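About Plodorance

Bench work, small parts, sorting and assembly
3 July 2021 | Print this page | E-mail this page 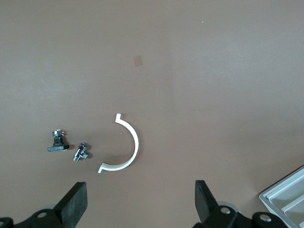 Plodorance is a small-parts workshop in Warnen. We identify, sort, clean and reassemble the minor components that other firms take out of their equipment: brackets, clips, switches, connectors, fittings, terminals and fixings. Most of our customers are maintenance departments. The rest are repairers who have inherited a drawer of mixed parts and need to know which of them are worth keeping.

The firm was set up by Tomomi Sugiyama, who had previously run the spares store at Bundgaard. She still checks every outgoing list. There are 9 of us, working at four benches in one room, with a separate store for finished trays.

How the work is done

Parts arrive in bags, tubs or the customer's own trays. Each delivery is given a job number on receipt and is handled at one bench only until it is closed. Two jobs are never open on the same surface.

Parts are taken out in small groups and laid directly on the bench top, with enough space between them that each can be picked up without disturbing its neighbour. The surface is matte. Gloss tops were used in the first workshop and were replaced, as bright metal parts were difficult to see against the reflections of the lamps.

Sorting is carried out in this order:

Material. Plastic and metal parts are separated. Parts that combine both stay together as a third group and are not dismantled at this stage.

Function. Brackets and supports go to one side, electrical items to another, and fittings for air or liquid to a third. Where the function is not clear from the shape, the part is marked "unplaced" and left for a second person.

Size. Bores, threads and pin spacing are measured and written on the job sheet. Threads are checked with a gauge. We do not record a thread size from appearance.

Condition. Cracked plastic, bent pins and damaged threads are noted. The part is returned with the others unless the customer has asked in writing for it to be scrapped.

Curved brackets are measured across the ends and again at the deepest point of the arc. Thin plastic types can spread with age and a single measurement is not reliable. Switches and connectors are placed on their bases where they have one, with pins or terminals kept clear of the bench. Elbow fittings are stored with both openings capped.

Labelling

Labels go on the bag or compartment and never on the part. Adhesive leaves residue in threads and on contacts, and removing it takes longer than the original sorting. Each label carries the job number, our part description, the principal dimension and the quantity. If the customer has a stock code we add it on the second line.

Our reference list currently holds 900 part descriptions. It is revised each December, when duplicate entries are merged and the wording is made consistent. Before the last revision the list contained three different names for the same angled connector.

Assembly

Small assemblies are built from customers' drawings or from a sample. We accept samples with parts missing, provided the customer can tell us what the assembly is connected to. A trial piece is sent for approval before the remainder is started. We do not design new parts and we do not carry out electrical testing beyond a simple continuity check.

The Burnberg fixture, a clamping block for holding short fittings upright, was made here for our own use. It is now supplied to other workshops on request, in one size only.

What we do not take

Parts contaminated with fuel or solvent, sealed batteries, and anything under pressure. Items too heavy to lift with one hand are outside our range and will be referred elsewhere.

Sending us a job

Please pack loose parts in closed bags inside a rigid box. Enclose a note stating where the parts came from, whether any must be kept together, and how you would like them returned. Mixed lots do not need to be sorted beforehand. Almost 2 weeks should be allowed for a standard tray, counted from the day of receipt.

Share (4) | Comments (0)
Print this page | E-mail this page

Related items
Capping and bagging threaded fittings
Using the Burnberg fixture
How to fill in a job sheet
Bench surfaces: cleaning and replacement
December revision of the parts list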